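Schuhregal aus Kunststoff: Stangen lösen sich aus den Ecken
Erstellt von Rozite_U am 5. Juli 2021

Rozite_U
Guten Tag an alle. Ich wohne seit zwei Jahren in einem Altbau, und der Flur ist sehr schmal. Für die Schuhe habe ich ein Stecksystem von Virer, mit vier Böden aus Kunststoff und runden Stangen dazwischen. Am Anfang war alles fest. Jetzt wackelt der obere Teil, und wenn mein Sohn seine Winterstiefel hineinstellt, rutscht eine Stange aus der Ecke. Ich möchte nicht gleich alles wegwerfen. Hat jemand Erfahrung, ob man die Verbindung kleben kann, und mit welchem Kleber? Bitte entschuldigt meine Fehler, Deutsch ist nicht meine Muttersprache.

tarmo.ots
Kleben würde ich nicht. Diese Regale sind meistens aus Polypropylen oder Polyethylen, und darauf hält fast kein normaler Kleber. Schau bitte unten auf den Boden, oft steht dort PP oder PE in einem kleinen Dreieck. Besser ist es, eine Lage Gewebeband um das Stangenende zu wickeln und dann fest hineinzudrücken. Bei mir hält das seit drei Jahren, allerdings im Keller und mit Einmachgläsern.

Corina B.
Ich bin anderer Meinung als Tarmo. Es gibt Kleber mit Primer, die auch auf PP halten. Man muss die Fläche vorher leicht anschleifen, mit Spiritus entfetten und den Kleber dann 48 Stunden in Ruhe lassen. Der Nachteil ist natürlich, dass man das Regal beim Umzug nicht mehr zerlegen kann. In einem so schmalen Flur würde ich mir das gut überlegen.

Rozite_U
Vielen Dank für die schnellen Antworten! Auf meinem Boden steht wirklich PP. Umziehen wollen wir vielleicht im August, deshalb gefällt mir die Lösung ohne Kleber besser.

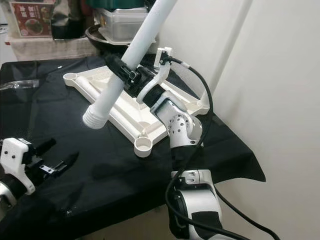
Boden mit runden Buchsen an den Ecken, eine Stange mit schwarzem Gurt am Rahmen

tarmo.ots
Danke, mit Bild ist es einfacher. Die Bauart kenne ich, Akier hatte etwas sehr Ähnliches. Meine Erfahrung damit: Die Last soll nach unten. Schwere Stiefel auf den untersten Boden, oben nur Hausschuhe und Sandalen. Und die Stangen müssen genau senkrecht stehen, sonst hebelt jedes Anstoßen an der Ecke.

dzintra_r
Gewebeband finde ich nicht so gut, es wird im Sommer klebrig und sammelt Staub. Ich nehme Teflonband aus der Sanitärabteilung, das kostet fast nichts und lässt sich wieder abnehmen. Außerdem: Ist das Regal an der Wand befestigt? Mit einem Kind in der Wohnung würde ich das auf jeden Fall machen.

Corina B.
Teflonband ist doch viel zu glatt! Das dichtet ein Gewinde ab, aber es hält keine Stange fest.

dzintra_r
Wenn man genug Lagen wickelt, sitzt es stramm. Ich habe es so gemacht und bin zufrieden. Jeder kann es ja ausprobieren.

Rozite_U
Ich probiere zuerst das Teflonband, und wenn es nicht hält, das Gewebeband. Die Wandbefestigung muss ich mit der Vermieterin besprechen, sie mag keine neuen Löcher. Ich schreibe wieder, wenn die Stiefel eingeräumt sind.

Ähnliche Themen
Schmaler Flur: Schuhbank oder Kippschrank?
Davmont Garderobe, Schraube fehlt
Welcher Kleber für Polypropylen?
Regal ohne Bohren an der Wand sichern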